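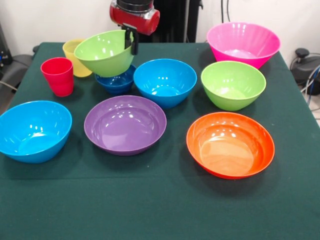

Figure 1. Colored plastic bowls and cups on a green tablecloth.

Washable or Throwaway? Tableware in the Lunchroom at Skinetdale

Anca Ciobanu and Babatunde Adebisi
Project report, Environment and Society

1. Background

The lunchroom at Skinetdale serves soup, rice dishes, salad and a dessert. Until a few years ago all of it went out on heavy white china. When the old dishwasher failed, the kitchen changed to paper bowls and cups as a short-term fix, and the paper stayed. A new dishwasher has been in place since last spring, but it is mostly used for pans and serving trays.

We wanted to find out what it would take for the lunchroom to go back to washable tableware, and whether people who eat there would want it. We also wanted to look at the question of material. China is heavy and breaks. Steel gets hot. Plastic is light and cheap but many people connect it with waste, even when it is made to be used for years.

Our research question was: What stands in the way of washable bowls and cups in the lunchroom, and which of these problems can be solved without new building work?

2. What we read first

Most of the articles we found compare paper and washable dishes by how many times the washable one must be used before it comes out ahead. The answers differ a lot. They depend on the weight of the dish, how the water is heated, how full the machine is when it runs, and how many dishes get lost. We had planned to work out a number like this for our own lunchroom but dropped the idea in the second week. We could not get a separate energy reading for the dishwasher, and without that we would have been guessing.

What we took from the reading was the part about losses. Several authors say that a washable system fails when dishes leave the building and don't return. This shaped the questions we asked.

3. Method

We used three sources.

The first was a paper questionnaire left at the lunchroom exit with a box for replies. It had one page and took a couple of minutes. We received 138 usable replies. Replies with only the first question filled in were left out.

The second was a set of interviews. We talked to 13 people, including kitchen staff, cleaning staff, students and two teachers. Anca did the kitchen interviews and Babatunde did the others. We took notes by hand and read them back to the person at the end so that they could correct us.

The third was the kitchen's order sheets for the fall term, which the kitchen manager let us copy. We also visited Olatunji Hall in Grindum, where a weekly supper has used washable plastic tableware for a long time.

4. Results

4.1 Orders

The fall order sheets show 3000 paper bowls. Cups were ordered in mixed sizes together with lids, and the sheets do not always separate them, so we do not give a figure for cups. The manager said that a share of every order is used for things other than lunch, such as staff meetings and the bake sale. That share isn't written down anywhere.

4.2 Questionnaire

A clear majority of replies were in favor of washable bowls. Support was lower for washable cups. In the comments, people explained that they often take a drink back to class and would not want to stand and finish it in the lunchroom.

We asked what people disliked about the old china. Weight came up often, mostly from those who carry a tray up the steps to the upper seating area. Noise came up too, which we had not thought of. One reply said, "You could hear the plate return from the library."

On material, plastic did better than we expected. Those who chose it wrote that it was light and would not break. Those who were against it were worried about scratches, stains from tomato sauce, and heat. Some wrote that it looked like something for small children, especially in bright colors. 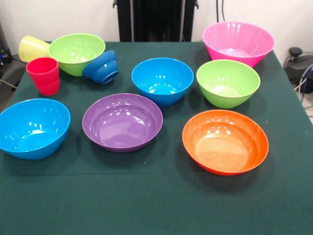 Color turned out to divide people more than the material did. The supper at Olatunji Hall uses mixed colors on purpose. The organizer told us that guests keep track of their own cup that way, and that a missing color is noticed when the shelves are filled. Our kitchen staff were less sure. They liked the idea of one color for each size, so that sorting after the wash goes faster. Students who commented on color mostly wanted something plain.

4.3 Kitchen and cleaning staff

The dishwasher itself is not the main problem. One cycle takes 90 seconds, and the staff said the machine stands idle for much of the lunch period. The difficulty is on either side of it. Dirty dishes need somewhere to land, and clean ones need somewhere to dry.

Drying matters more for plastic than for china. China comes out of the machine hot and dries by itself. Plastic cools fast and keeps drops of water, mostly in the foot ring under the bowl and in the bottom of cups. If bowls are nested before they are dry they stick together and can start to smell. The hall in Grindum solves this with open wire racks and leaves everything out overnight. Our kitchen has wall space for racks, but it is now taken up by boxes of paper bowls.

Cleaning staff brought up food scraps. With paper, people throw bowl and leftovers into the same bin. With washable dishes they have to scrape first, and in the past many did not. The old return window was blocked several times a week for this reason.

4.4 Cost

We asked for a price from Halier, the company that already delivers to the kitchen. They sent us a catalog but would only quote for an order through the school. We could therefore not compare prices properly. The manager's own view was that the bowls would be affordable and that extra staff time at the return window would be the real cost.

5. Discussion

The results point to bowls first and cups later, or perhaps not at all. Bowls are used at the table and have a short way back to the kitchen. Cups travel. If washable cups are tried, it may be easier to let people bring their own and drop the paper ones for anyone sitting down.

We think the return area should be settled before anything is bought. A scraping station with a wide opening, placed before the window, was suggested by two people who did not know of each other's answers. The space now used for paper storage would be freed for drying racks as stocks go down, but there will be a few weeks when both are needed. The kitchen manager suggested starting in April, when the upper classes are away on placements and lunches are smaller.

The questionnaire has weak points. People who stop to fill in a form about tableware probably care about it more than others do. The box stood at the main exit, so those who leave through the courtyard door may not have seen it. We should also have asked how often each person eats in the lunchroom. Several replies seem to come from people who bring lunch from home.

We disagreed between us on material. Babatunde would choose plastic because of the weight and the noise. Anca would wait until steel has been tried with soup, since none of the people who rejected it had eaten from a double-walled bowl. The report leaves this open.

6. Suggestions for the lunchroom

Run a trial with washable bowls for soup and dessert only, and keep paper for everything else during the trial.

Put up drying racks and a scraping station before the trial starts.

Use one color for each bowl size.

Write down how many bowls go out of circulation each month, and ask classrooms to check their shelves before each break.

Start recording bowls and cups separately on the order sheets, with staff meetings on their own line.

7. Thanks

We thank the kitchen and cleaning staff for giving up part of their breaks, and the supper team at Olatunji Hall for letting us stay through the washing up. The questionnaire form and our interview questions are in the appendix. Interview notes are kept by the authors and were not included, as some of the people interviewed asked us not to share them.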